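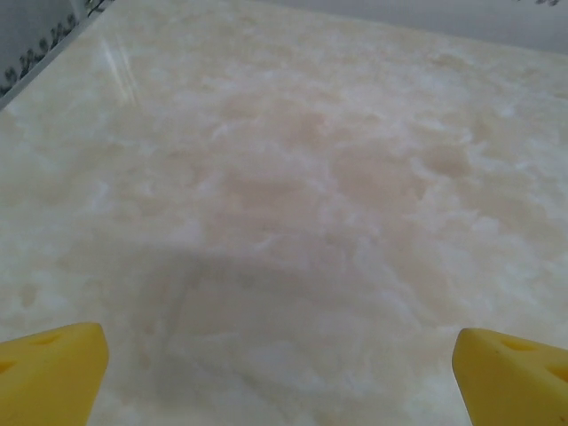
## Water rings and dull patches on a pale stone table

**Posted by Renji Sasaki, 2021-01-08**

We moved into a furnished flat in Dallcombe in August and the dining table is a polished stone one, cream and white with cloudy veining and some peachy-pink areas. The inventory calls it "onyx dining table (Samard)" and puts it down at 2865 pounds, so I would like to give it back in the state we got it.

Over Christmas it picked up a few marks. There are pale rings where glasses stood, and a dull patch near one end where somebody cut lemons without a board. You can't see them if you look straight down with the light on. If you crouch and look along the top towards the window they show up quite clearly. The patch feels slightly rough compared with the rest.

So far I have tried washing-up liquid and warm water, then a microfibre cloth. No change. My mother-in-law says white vinegar, but I've read mixed things and haven't used it. Is this a cleaning job or does it need polishing by someone? And can I tell whether it really is onyx or just marble?

---

**Tatsuya Katayama**

Don't use the vinegar. Onyx of the sort sold for tabletops is mostly calcite, same as marble, and acid eats the polish. Your dull patch is almost certainly that already — lemon juice has etched it. The rings may well be the same thing if the glasses had wine or tonic in them. An etch is damage to the surface, so washing it won't bring it back.

What I would do, in order:

1. Wash the whole top with a stone cleaner marked pH neutral, rinse with plain water and dry it straight away with a soft towel. Leave it overnight. Sometimes what looks like a ring is soap or limescale sitting on top.
2. Look again along the surface in daylight, and run a fingernail over the marks. If you can feel a dip, stop and get a quote.
3. If it is only dull, get a marble polishing powder. Murakami do a small tub, and other makes are fine. Try it somewhere out of the way first, such as a corner that sits against the wall. Damp white cloth, small circles, go by the time on the tub and wipe off fully before you judge it.
4. Once you're happy, seal it. Put the sealer on thinly, and wipe off the excess before it dries or it leaves a haze.

Sealer slows down stains like oil and coffee. It won't stop lemon etching it again, so you still need coasters and a board.

As for onyx or marble, I couldn't say for certain without seeing it in person. Onyx usually lets light through. Turn the lights off, hold a torch tight against the underside near an edge and see if the top glows. Some tables have a backing board or mesh glued on, in which case the test tells you nothing. For cleaning purposes treat it the same either way.

One more thing: check your tenancy agreement before you polish anything. Mine said no refinishing of furniture without written consent.

---

**brevasholm_lettings_no_more**

had this on a marble worktop in my old place. paid a man 30 quid to look at it and he spent 2 minutes with some powder and it was gone. so might be worth ringing round before you buy stuff

baking soda didn't do anything for mine except get in the joins

---

**Renji Sasaki**

Thanks both. Torch test done — it glows a sort of orange near the edge, so I'm going with onyx. I can't feel a dip in the patch with my nail. I've emailed the agent to ask about polishing and ordered the neutral cleaner in the meantime. The vinegar has gone back in the cupboard.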